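Hilstead Works: Gallery
The Packing Room, One Arm Later

Posted Jul 16, 2025

The packing room at Hilstead has had a robot arm since spring. It arrived with a binder, a man from Kundon who stayed two days, and a laminated card explaining which button makes it stop. The card is the only part of the paperwork anyone has read twice.

We pack gift sets: small boxes, cups, bowls, whatever the catalog people dream up. The arm was bought to open, check and close things 3,000 times without sighing. The rest of us were told our work would become "more varied," and it has. I have now been trained to wipe a gripper.

These pages are for the folks in the front office who keep asking how it's going. Seventeen of us work back here over two shifts, and opinions run from fond to deeply suspicious, sometimes in the same person before and after lunch.

What changed first was the talking. When you packed by hand you could gossip and pack. Minding the arm means watching it, and watching it means stopping halfway through a good story. The stories have gotten shorter. Some say they've improved.

Second was the wrists. Two of the longest-serving packers have stopped wearing braces to work, and I'll give the machine that one without a fight. The lifting is still ours, and so are the knots, the tissue paper and anything described on the order sheet as "nestled."

Third was the schedule. The arm doesn't take breaks, so there was a brief theory that we didn't need them at the same time anymore. The theory lasted 19 days. We now all go at 10:15 again, and the arm waits.

DRAWERS, CUPS AND BOWLS
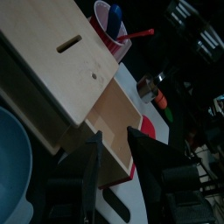

The gripper at the drawer of a wooden box, fingers on either side, with a red cup up top and a blue bowl down in the corner. Drawers used to be the job you gave a new hire on day one. Now the new hire stands next to the robot and has feelings about it.

WHAT WE DO NOW

The job titles have been updated. "Packer" became "cell operator," which came with a new badge and 22 cents an hour. The badge photos were taken under the bad light by the loading door, so we all look like we've been replaced already.

A cell operator sets out the parts, starts the run, and fixes whatever went sideways. There's a knack to it. You learn to put a bowl where the arm expects a bowl, and you learn the small noise it makes before it gives up. The night shift claims to be better at this than we are. They have fewer witnesses.

We were also promised a second arm, an Okabe, by the end of July. The floor has been taped off for it -- a neat yellow rectangle next to the sink, currently holding a mop bucket. The bucket has been very reliable.

More pages will go up when the Okabe gets here. Complaints and corrections can go in the box by the time clock, which is still opened by hand.

Back to Gallery Index | Loading Dock | Canteen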